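Puvari 白色粘贴挂钩（小号）

首页 > 收纳与墙面 > 挂钩 > 粘贴式

品牌：Puvari
型号：小号，白色
包装：4只装
安装方式：背胶粘贴，免打孔
适用墙面：光滑的乳胶漆墙、瓷砖、玻璃、金属板、烤漆柜门
不适用：墙纸、粉刷未满60天的新墙、起皮或掉粉的墙面、粗糙砖面
供货：Dogbe 仓库现货

产品说明

Puvari 小号挂钩用于在墙面上挂轻物，常见用途有垃圾袋、抹布、钥匙、购物袋和活动用的轻质装饰。钩体为白色，贴在白墙或米白墙上不显眼。办公室、教室、走廊这类不方便打孔的地方用得较多，退租时可以取下。

挂垃圾袋时，先把袋口收拢打一个结，再把结的下方卡进钩内。袋子不要装得太满，湿垃圾和玻璃瓶请放进落地垃圾桶。长袋下沿接近地面时，可以把挂钩位置提高一些，方便拖地和吸尘。

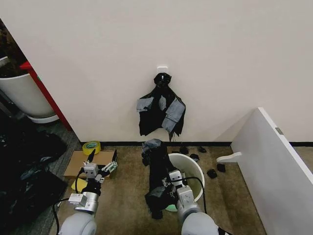
挂钩高度按袋长来定。大号袋建议离地100厘米以上，小号袋可以低一些。位置定好后用铅笔轻轻做个记号，再撕背胶，背胶贴上后不能移动，揭下来重贴会明显降低粘性。同一面墙上装两只以上时，先全部量好再贴。

安装步骤

1. 用干布擦去墙面浮灰，有油污的地方用酒精擦一遍，等墙面干透。
2. 撕下背胶保护膜，手指不要碰胶面。
3. 对准记号贴上，用拇指从中间向四周压紧，持续60秒。
4. 静置24小时后再挂东西。冬天室温低，时间可以延长。

拆除方法

用吹风机热风对着挂钩边缘加热，待胶变软后用细线从背后慢慢拉过。残胶用手搓掉，或用除胶剂处理。不要直接往外硬拽，容易带下墙漆。

相关耗材

Pisia 黑色垃圾袋，大号，平口，每包100只。袋身较薄，尖锐物品请另外包好再放入。袋子有小口子时可以用胶带贴补，干垃圾还能继续用，破口较大的请更换。

Drendus 补贴胶带，灰色，宽幅，可用手撕断。适合塑料袋、防尘罩和纸箱的临时修补。贴之前把塑料面抹平，皱褶处粘不牢。

常见问题

能挂多重？
本品属于轻物挂钩，不建议挂背包、工具箱或装满的垃圾袋。需要承重请选打孔款。

浴室能用吗？
瓷砖面可以用，避开淋浴直接喷到的位置，瓷砖缝上不要贴。

背胶可以单独买吗？
可以，每包附2片备用背胶，另有补充装，在同一分类页里下单。

贴了不久就掉，是什么原因？
多数是墙面有灰或没有等够时间。新墙和掉粉墙请先在不显眼处试贴一只。

退换说明

未拆封可退换。背胶保护膜已撕开的不退，缺件或钩体有裂纹的，收货后联系客服补发。同一订单内的垃圾袋和胶带按各自页面的规定处理。

页面更新：13/09/2019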